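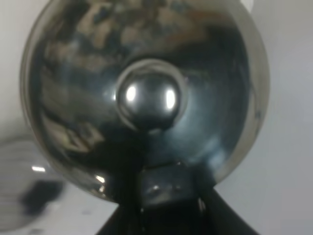
Wear flat shoes and ask to see the fare desk, an agent told me in the parking lot at Meltaren before I had even locked the car, because the cabin trainer gets all the attention and the fare desk is where you learn something. I did both, and I would go back tomorrow.

The Meltaren trade open day is for travel agents and tour operators who sell the airline or are thinking about it. I'd been in the second group for a while. Our agency books a lot of short regional hops that connect to somebody else's long-haul flight, and Meltaren kept coming up in the GDS with times that suited our clients and fare rules I didn't fully trust. An invitation came through Bistalska, our consolidator, and I said yes before checking who would cover the phones. (Sorry, office.)

Our group was 12 people, mostly from small agencies like ours. We got visitor badges, a very good cup of coffee and a short talk about safety around the ramp, and by 9:30 we were walking.

First stop was operations control. I had pictured something like a movie, with a wall of screens and people shouting. It's much quieter than that. Dispatchers sit next to the crew scheduling people, and the maintenance planner is close enough to lean over and ask a question. Our guide picked out flight 526, which was due out late that morning, and we followed it on paper for the rest of the visit. The inbound plane was running behind. We listened while they worked out whether to swap aircraft or hold, and what a hold would do to the passengers connecting at the other end.

This was the part that got me. I've spent years on the other side of that decision, on the phone with a client at a gate, wondering what on earth was going on. What was going on, at least here, was a calm conversation between two people about a handful of connecting passengers and how long the next carrier's desk would stay open for them. They held the flight. I wanted to clap!

A useful thing I picked up: the connection list they look at only includes passengers whose onward flight is in the same booking, or whose onward record has been properly linked. If you've ticketed the two legs separately and never told anyone, your client is invisible in that room. I knew this in a general way. Seeing the list made it a lot more real, and I've already gone back through our upcoming trips to check.

Then the cabin trainer, and yes, it deserves the attention. Meltaren flies turboprops with 70 seats, and the trainer is a section of the same cabin set up in a hangar annex, with working doors and overhead bins. New crew members practice everything in it, from evacuation commands to what to say when someone's roller bag plainly won't fit. We were invited to try opening the main door. It's heavier than it looks and you have to commit to it. One of our group has sold air tickets since the days of handwritten coupons and had never touched an aircraft door before. Big smile.

I asked about the bins, as bag size is the question I get most from clients on regional planes. The answer was refreshingly plain: a standard roller bag goes in the hold, tagged at the aircraft steps and handed back at the aircraft steps on arrival, unless the passenger asks for it to be checked through. Tell clients to take medication and chargers out before they get to the gate. I'm putting that in our confirmation emails in exactly those words.

Lunch was in the staff canteen, run by Loureiro, the company that also handles the onboard service. Soup, bread, a chicken dish with lemon, and fruit. Over lunch we heard how the special meal requests get handled on the longer sectors, and I learned that the cutoff in the booking system is a hard one. A request entered after that still shows up in the record, which makes it look fine to us, but it doesn't reach the kitchen. The status code is what you need to look at – requested or confirmed. I'll admit I haven't always looked.

After lunch, the fare desk.

I loved the fare desk. It's a small room with a long table, and the people in it know every rule they've ever filed. We were allowed to bring our own problem bookings, and I had saved up a few. The best one was a family trip to Spain last August, heading for Denia, with an open-jaw return and one traveler coming home early. I had priced it by hand in the end and never felt sure about it. The analyst pulled up the rule, read it out loud, laughed, and said the wording was bad and that other agents had tripped over it too. It had been written for a fare that no longer exists and then copied forward. She made a note to get it rewritten. I had priced it correctly, by the way, and I plan to mention this often.

We also got a straight account of how waivers work. There are three things they want in the remarks when you ask for one: the original flight, what changed, and what the client will accept as a replacement. Most requests come in with the first and maybe the second, and then there's a day of emails back and forth. Put all of it in the first message and you'll usually get an answer the same afternoon. Someone asked whether it helps to write "URGENT" at the top. It does not.

A few gripes, to be fair. The session on the new agent portal was too long for what there was to show, and the demo login kept timing out. Group bookings still can't be changed in the portal, only created, and you have to call for anything else. When we asked when that would be fixed, we got a friendly non-answer. I'd also have liked more time on refunds and schedule changes, which came up in every conversation I had over coffee and weren't on the program at all. And the walk between the hangar and the main building is long, with a good stiff wind coming across the field. See above about flat shoes.

On commission, I can only say that the terms depend on how you're connected. Bistalska agencies book under the consolidator's agreement, and direct agencies have their own. Ask for yours in writing and read the part about codeshares, where the operating carrier matters and the display can fool you.

The last half hour was out by the fence, watching a turnaround. Bags off, bags on, fuel, a quick cabin check, doors. I must have stood in hundreds of departure lounges being impatient about exactly this, and I had never watched a whole one from the outside with someone explaining who was waiting for whom. The cleaners can't start until the last passenger is off, the fueler wants a word with the captain, and boarding can't be called until the crew say the cabin is ready. One slow step and everybody stands there looking at their watch.

Flight 526, for anyone keeping track, left late and made up a little of it on the way. The connecting passengers got their onward flight. We heard this from the guide as we were handing in our badges, and there was a small cheer at the reception desk, which must have puzzled the courier standing there with a parcel.

If your agency sells regional flights, ask your consolidator or sales rep whether there are places on the next one. Bring your ugliest booking, printed out, with the fare rules attached. Bring a sweater too. I'm working on a cleaned-up version of my notes on linked records and meal codes, and I'll post it as soon as I've checked it against what our own system shows.

Filed under: Airline News, Agent Visits, Fares & Ticketing

Share this post | 3 comments

Contact us | Copyright, all rights reserved | Back to top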